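Objet : Re: [atelier-huvico] Les stores de la grande salle, on en parle ?
De : Brenda Gaete
À : liste atelier-huvico

Salut tout le monde,

Je réponds à Santino (son message est plus bas), et tant pis pour la longueur, le sujet me tient à cœur ! 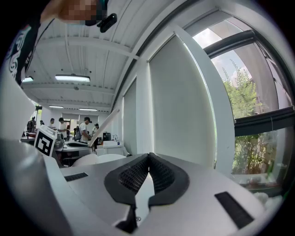 Donc, les stores. Moi je suis du camp « baissés le matin, levés l'après-midi ». Quand je m'installe aux tables avant 11 h, j'ai le soleil en pleine figure et je finis par coudre en plissant les yeux, ce qui donne des ourlets assez personnels. Les rouleaux blancs font très bien le travail : on garde une lumière douce, on voit ce qu'on coupe, et les plafonniers complètent. Par contre, les baisser partout, non, pitié. J'aime trop avoir l'arbre sous les yeux quand je lève le nez, avec les briques derrière les feuilles. C'est la moitié de mon plaisir de venir ici plutôt que de rester dans mon salon.

Ma proposition : on laisse toujours une fenêtre dégagée, et ceux qui veulent de l'ombre prennent les tables du fond. Ça vous irait ?

Pour le remplacement, j'ai appelé Breletti. Ils font un rouleau blanc à 100 euros pour les petites largeurs, et 209 pour les grandes, pose non comprise. Franchement je trouve ça cher pour un tissu qui monte et qui descend. Zeltton ne m'a toujours pas rappelée (deux messages sur leur répondeur, je commence à connaître la musique d'attente par cœur). Si quelqu'un a une autre adresse, je prends. Et avant de dépenser quoi que ce soit, j'aimerais bien qu'on démonte le mécanisme qui coince pour le nettoyer, j'ai sauvé celui de ma cuisine comme ça, avec une brosse à dents et un peu de patience.

Santino, pour le bruit : oui, ça résonne, avec les poutres et les gaines à nu on n'y coupe pas. Ma belle-sœur a accroché de vieux rideaux épais dans son garage et ça a bien changé les choses. Je peux lui demander s'il lui en reste. Je veux bien aussi apporter des patins en feutre pour les tabourets, j'en ai une boîte entière.

Je passe vendredi vers 18 h avec l'escabeau. Si l'un de vous est dans le coin, deux bras de plus ne seraient pas de trop !

Bises,
Brenda

Santino Fuentealba a écrit :
> Bonjour à tous,
> Deux choses avant que j'oublie. Le grand store se bloque à mi-hauteur
> quand on le remonte, j'ai dû m'y reprendre plusieurs fois hier soir.
> Est-ce qu'on le change ? Est-ce qu'on s'entend aussi sur une règle,
> baissé ou levé ? Chacun fait à son idée et ça râle un peu.
> Et puis le bruit : dès qu'on est plusieurs autour des tables, je ne
> m'entends plus penser. Des idées ?
> La clé de l'armoire Atanasov est revenue à sa place, merci à qui l'a
> rapportée.
> Santino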